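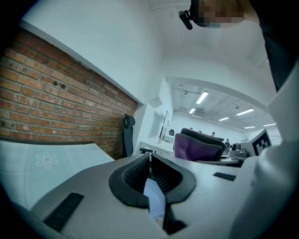
关于桌布，我一直是怀疑的那一派

2019年3月28日

搬进这间办公室之前，我对“把工作间布置得像家一样”这种说法基本不信。网上那些文章看多了，套路都差不多：先铺一块格子布，再摆一盆绿萝，最后告诉你效率提高了多少。效率怎么算出来的，从来不写。

所以当Lizelle Mathebula提议给长桌铺桌布的时候，我第一反应是反对。她跟我合租这间屋子，做翻译，东西比我少，意见比我多。她看中的是一块浅色的，灰色细格，上面印着小花，花只有轮廓，颜色淡得要凑近才看得出来。我说办公桌铺这个，像早餐店。她说早餐店的桌子起码每天有人擦。

这句话我没接上。

布是在一家叫Pumonia的网店买的，100块，包邮。页面上写着“防水防油，一抹即净”。这八个字我是不信的，到货当天就滴了一点酱油上去试。擦是擦掉了，不过我当时擦得很快，隔夜的咖啡渍还没有试过，也不打算为了写博客专门去试。目前的结论只能是：对动作快的人有效。

再说砖墙。看房的时候中介反复强调这面红砖墙，说是“原始肌理”，旁边几间刷了白墙的都没有这个味道。我问他房租为什么也有味道，他笑了笑。签了以后才慢慢知道裸砖是怎么回事。灰浆会掉粉，靠墙放的书隔几天就要吹一遍。砖上还有不少黑洞和以前固定东西留下的点，前一家租客到底在上面挂过什么，我猜了很久，架子、招牌、自行车都想过。房东说他也记不得。Lizelle想把这些洞补上，我反对，补出来的颜色肯定对不上，一块一块的更难看。这件事到现在还搁着。

砖墙顶上那道白梁我倒是没意见。刷成白色以后屋子看着高一点，至于是真的显高，还是我付了房租之后需要这么觉得，不好说。

椅子是我坚持买的，黑色网背，带头枕，牌子叫Farnine，1730块。在这间屋子里它是最贵的一件家具，也是我查资料查得最久的一件。评论里有人说坐了以后腰疼好了，我看完反而犹豫，哪有椅子治病的。坐了半年，我的腰没有变好，也没有变坏。头枕用得很少，写字的时候人是往前倾的，脑袋根本碰不到，只有发呆的时候才靠上去。要是有人问我值不值，我会说网背夏天确实不闷，其他的我不敢保证。去年八月空调坏了，那几天我对它的评价最高。

墙上的屏幕是随房子留下来的，底下是白色的矮柜。刚来时我们很郑重地讨论过怎么用它，Lizelle说可以放日程，我说可以开视频会。到今天为止开过2次会，有一次还没有声音。日程还是写在纸上。我渐渐觉得办公室里的屏幕跟家里的跑步机是一类东西，不过至少它挂在墙上，不占地方，也没法往上面搭衣服。

收纳这一块我更没有资格讲。去年跟风买过一套叫Skultuvero的收纳盒，3个一组，分大中小。买之前桌上是乱的，买之后桌上是乱的，另外多了几个盒子。后来大的拿去装线，中的拿去装零食，小的不知道去哪儿了。现在我的办法很土，下班前把桌上凡是说不出用途的东西挪到一头，第二天早上要是还想不起来，就进抽屉。抽屉满了怎么办，满了再说。

Lizelle对这个办法评价不高，她认为我只是把桌上的乱换了个地方放。有道理，可我看过她的抽屉。

有读者在上一篇底下问，楼下Lockyer那家二手家具店能不能买。我去过几趟，价格不算便宜，老板爱讲每张桌子的来历，讲得越细我越不敢信。一张桌子就一张桌子，晃一晃，看看腿稳不稳，抽屉拉出来闻一闻有没有霉味，够了。故事不要另外加钱就行。

桌布的事补一句。铺了之后我吃饭确实会小心一些，这一点得承认。但布角老是往一边跑，每隔几天要拽一次，页面上那八个字可没提这个。Lizelle说买几个夹子就好了，我正在看夹子的评论，看到第二页，已经有人说夹不住。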